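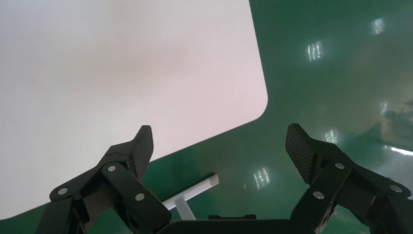 White sheet, rounded corner, dark green beside it

Working from the bedroom full time, how do I make it bearable??

Posted by Zuweira Asante, October 17, 2021

Hi all. Quick background. Renting in Climstead, one bedroom, living room is the kids' so the bedroom is now the office too. Started in April thinking it was for a few weeks. It wasn't. Desk is at the foot of the bed, window behind me, so on calls I'm a black outline with a voice. Back hurts by lunch. And at night I lie there looking at the desk thinking about work.

Can't paint, can't drill (lease says no holes bigger than a picture nail). Budget is 500 total and I'd like to not spend all of it. Room is 142 inches on the long wall, less on the other side, didn't measure it, radiator in the way.

What would you do first? Chair? Move everything? A screen of some kind? Also the noise, neighbor upstairs has a treadmill.

18 people found this useful

parsnip_lane

Chair first. Don't buy new. Offices closing down all over, I got mine from a clearance place in Javport for 62 and it's better than anything I sat on in an actual office. Sit in it before you pay. Check it goes low enough, most of them are built for tall people and if your feet dangle your back will hurt no matter what.

Then turn the desk sideways to the window. Not facing it, not back to it. Side light fixes the calls and you stop squinting. With the radiator you may have to pull the bed over a bit, worth it.

Treadmill, ask them what time they run. Mine was happy to switch to before 8. If that fails, earplugs and a fan.

Get the mess off the desktop too. Everything I don't use every day goes in one shoebox, lid on, under the bed.

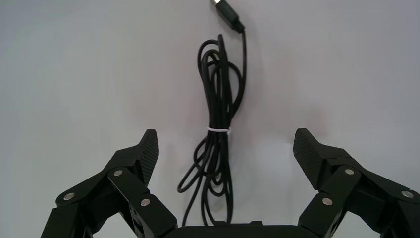 Same rule for paper, one folder, empty it on Friday. And have a stop time. I close the laptop and it goes in the closet, I mean physically in the closet, door shut. Sounds silly but I sleep way better. Before that I was answering email at 11 at night becuase it was right there.

4 comments

dockside_ray

Agree on the chair. Disagree on closet, too much setting up every morning, I'd quit after 5 days. Throw a bedsheet over the desk instead. Takes two seconds.

For a screen, a tall open bookcase at the end of the bed, no drilling, you still get the light through. Strap it if the kids climb. Check second hand first. Rug under the chair too, your downstairs people will thank you.

Cords: tie each one up seperately and don't let them pile up behind the desk. I keep the spares in a coffee can. 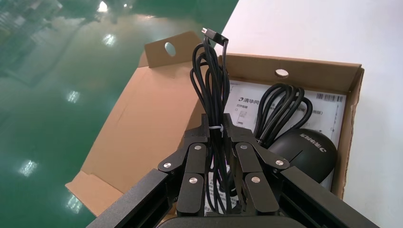 Coiled black USB cable, white tie around the middle

Lamp matters more than you'd think, warm bulb after 4 or so. Don't know about the treadmill. Move?

2 comments

We use cookies to keep you signed in. OK / Settings

Contact | © 2021 Lirkongate Neighbors Help | Back to top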